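Tabletop (surface)

A tabletop is the flat upper part of a table, on which things are put down, prepared, sorted or shown. In everyday speech the word means the surface only, without the legs or the frame that carry it. The same word is used before another noun for things that are small enough to stand on such a surface, as in tabletop oven or tabletop game. This article is about the surface and about the ways in which household objects are laid out on it.

Shape and size

Most tabletops are rectangular, square, round or oval. A rectangular top is easy to place against a wall and gives one long side for working. A square top can be reached equally well from all four sides, but its centre becomes difficult to reach when the side is too long. Round tops have no corners to knock against and are more common for eating than for work.

There is no single accepted depth. In kitchens and small workshops the top is usually made so that an adult can touch the far edge without leaning the body on the near one. Things which are used often are then kept in the front half, and taller things stand at the back, where they do not hide the others.

Colour and surface

Plain colours are preferred where small objects must be found quickly. Dark tops make pale things easy to see, for example paper, white kitchen tools and light wood. They also show dust and flour, and for this reason some households avoid them. Light tops have the opposite character: crumbs are less visible, but a white dish or a sheet of paper can be overlooked.

A shiny surface gives reflections of lamps and windows, which can be tiring for the eyes. A matt surface is calmer, though it is in many cases harder to wipe. Fabric is sometimes hung at the sides and the back of a table to keep out stray light and to give an even background.

Objects commonly laid out

The things that are found together on a mixed household tabletop can be divided by the way they rest on it.

Standing objects are cups, jugs, boxes and other containers with a flat base. They take little room but can be overturned. A jug with a handle has its weight a little to one side, and when it is light and empty it is often laid down on purpose.

Lying objects are sticks, spoons, boards and trays. A long thin object takes more room than its size suggests, above all when it is laid diagonally, as nothing else can be put close to it without touching.

Nested objects are those kept inside or on top of another one. A cup may hold a small thing, and a drawer may hold several. Nesting saves space, but in an opaque container the contents are forgotten easily. With a translucent cup one can see at least the colour of what is inside.

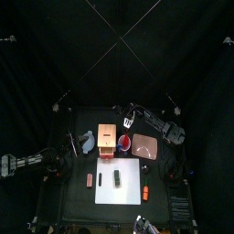 Mixed household objects on a square black tabletop, with a white board in the front half and a small wooden box with a red drawer behind.

Boxes with drawers

A small box with one drawer is a common piece on desks and kitchen tables. It is used for keys, stamps, tea bags, matches or sewing things. The drawer is often painted in a different colour from the body, so that the side which opens is recognised at once. Some boxes have in addition a slot in the top. Depending on the box, such a slot may be meant for coins, for letters or for cards.

When a box of this kind is placed on a table, free space must be left in front of it, equal at least to the length of the drawer. A light box tends to slide forward when the drawer is pulled, and it is usual to hold the body with the other hand.

Boards and trays

Boards and trays are both flat, but they are used differently. A board has no raised edge, or only a very low one, and work is done upon it: cutting, rolling, drawing, writing. It is normally placed nearest to the person. A tray has a rim and serves for carrying or for keeping small things together. Rounded corners are usual in trays because they are easier to clean.

A large board reduces the free part of a table considerably. On small tables it is therefore put away between uses, upright behind other objects or in a narrow gap beside a cupboard.

Slotted tools

The slotted spatula is a turner with openings in the head, through which fat or water can run off. On the table it is either laid flat or kept upright with the head up. The upright position keeps the head clear of the surface — an advantage when the table has not been cleaned — but the tool needs some kind of support.

The Waltville study

In the town of Waltville the household writer Aldana Espinoza collected notes on how people arrange their tables. Her survey, published on June 12, 2019 by the small press Marikar, covers 400 homes and lists 2,747 objects. Of these, 1,548 were containers of one kind or another, including cups, jugs, boxes and tins. Espinoza observed that containers gathered at the back of the table in most homes, and that the front was left for a board, a newspaper or a plate.

A second edition was prepared in November of the same year. It contains a chapter on children's tables, where the division between back and front was found to be much weaker. The drawings in both editions were made at the Hakent workshop.

Regional usage

In the villages near Bekari the table is cleared fully each evening, and the objects are returned in the morning in the same order. In Waltville itself it is more usual to leave them in place and to clean between them. A cloth is laid under the objects in some homes, mainly in winter.

See also

Chopping board
Drawer
Kitchen table
Serving tray
Spatula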